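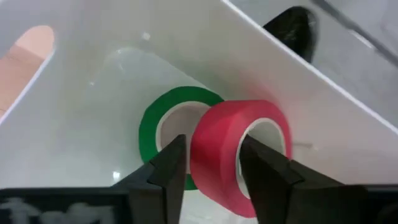
Sorting the Craft Table

We moved the craft supplies out of the hall closet in February and they have lived on the big table ever since. It took until now to sort them properly. This page is a record of how the table is set up, mainly so that everyone who uses it puts things back in the same place. Text by Carolina Neves, updated December 4, 2005.

Tape

Rolls of tape go in a white plastic bin. We used to hang them on a dowel, but the dowel only took one width and the wide rolls ended up in a drawer. In a bin the narrow green and the wider red can stand next to each other on their edges. If a roll is down to the core, throw the core out and write the color on the list by the door. Please fold over the end of the tape before you put it back.

Bins

The bins have rounded corners and oval handles cut into the sides, so they can be pulled forward with one hand. Angus Tawhiri wanted lids. We tried lids for a month and they were always on the floor, so no lids.
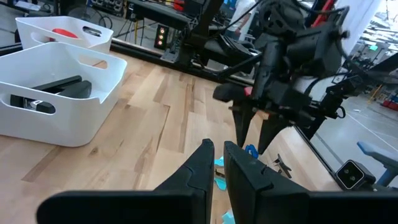
Two white bins at the left of the table, light blue pieces still out on the wood.

The tabletop is butcher block. It gets oiled twice a year and has to be cleared completely for that, which is the other reason for keeping things in bins. Do not cut directly on it. The cutting mat is 180 by 50 cm and stands behind the door.

Small clips are the one thing without a good home yet. They are in an old Marinho tin for now - Banafsheh Safavi is looking for something with a flatter lid.

Blocks, foam and sponges

Everything soft or chunky gets sorted last. Foam shapes should be stored flat if there is room, and nothing heavy goes on top of them. 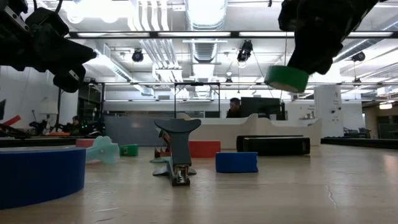 Sponge blocks are kept apart from the foam, even though they look as if they belong together. The sponges get used with paint and the foam does not. Plain blocks can go in with either one. Rodrigo Falcão sorts his by color and that is fine too, as long as they are off the table by the end of the day.

Still to do: labels for the bins, a second list for the paper drawer, and a decision on the old stencils. Aurora Carvalho has 10 sheets of blank labels left over from the Trurura sale and will bring them over.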